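From: Shabani Kinyua
To: small-rc list
Subject: Re: [small-rc] First helicopter, fixed pitch or just get a car?
Time: 9:40 pm

> Hi all, new here. My nephew and I want to get into something radio
> controlled together. He wants a helicopter, I'm leaning toward a car
> because I figure we'd break it less. The hobby store had a Kanar coaxial
> heli on the shelf and also a Skuvari buggy. Is the heli a waste of money
> for two total beginners? And is it true you can't fly the little ones
> outside at all? Also what do people do about batteries, the guy at
> the counter kept trying to sell me more of them.
>
> Thanks,
> Cáceres

Welcome, Cáceres! You're going to get ten different answers to this, so take mine as one guy's opinion.

I started on a coaxial heli (two sets of blades, one above the other, spinning opposite ways) and I still think it's a great way in. They more or less want to hover. You give it some throttle, it goes up and sits there wobbling a bit, and you have time to think about which stick does what. A single rotor fixed pitch heli is a different animal and I would NOT start there. I bought one second, thinking I was ready, and it went straight into the side of the fridge. New main blades, new tail boom, and a dent in the fridge that I still hear about.

I've had a Kanar coaxial for a couple of years. Mine came with the trim way off and I spent a whole evening convinced I was a terrible pilot because it kept drifting left. So before you blame yourself or your nephew, put it in the middle of the biggest room you have, get it just a foot or two off the floor, and click the trim until it quits wandering. Don't trim it sitting right down on the carpet, it'll skate all over the place on its own air down there and you'll chase your tail.

On outside: yes and no. A coaxial hates wind. Even the kind you can barely feel on your face will carry it off, and it doesn't have enough forward push to come back. I fly mine in the yard early in the morning sometimes, when the leaves aren't moving at all, and even then I keep it low. I lost one over the neighbor's garage in April and it was sheer luck that it came down in a hedge. If outside is where you two want to be most of the time, get the buggy. Really. You can drive it in a parking lot or on dirt and the worst that happens is a snapped front arm.

The Skuvari is decent, by the way. The stock tires are slick on smooth concrete and the steering servo is a little weak, but parts are easy to find and they're cheap. I broke 2 front arms the first month and none after that, once I quit trying to jump it off the curb. My only real gripe is the body clips, they're tiny and they vanish in grass. Tie a bit of bright string through each one before you ever take it out.

Batteries! The guy at the counter wasn't totally wrong. A small heli gives you a handful of minutes and then you're standing there staring at a charger, and kids are not patient about that. I'd get 2 spares to begin with and rotate them. Let each pack cool off before you charge it, stay in the room while it's charging, and if one ever looks puffy, stop using it and take it to a battery recycling drop-off. Don't run the heli until it drops out of the air, either. When it starts feeling soft on the throttle, land. Same with the transmitter, by the way: if the range seems short, swap the AAs before you go hunting for anything fancier.

As for spending, please don't do what I did. I went from one little heli to a $400 kit in my first year because somebody at the field let me try his and I lost my head. It's a beautiful machine and I've flown it maybe 20 minutes total, I'm too scared of it! I'd have been way better off putting that into spare blades and a simulator. The Edness sim is the one I ended up using, it's nothing pretty to look at but the helis in it feel close enough, and crashing is free. Your nephew will be better than you at it inside a week, get ready for that.

So if it were me: coaxial for the living room now, buggy for his birthday or whenever, and leave single rotor alone until you can both hover nose-in without panicking. Nose-in is when it's facing you and left and right swap over in your head. Practice that one early, it's what gets everybody.

Does the Kanar on the shelf come with the crash kit in the box or is that extra now? Mine had spare blades and a tail rotor in a little bag, and I went through all of it.

Shabani
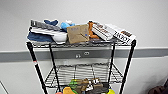 PS, forgot to say, check the blade screws before the first flight. They should be snug but the blades still need to swing freely when you tip it over. Mine were cranked down tight out of the box and it shook like crazy until I backed them off a hair.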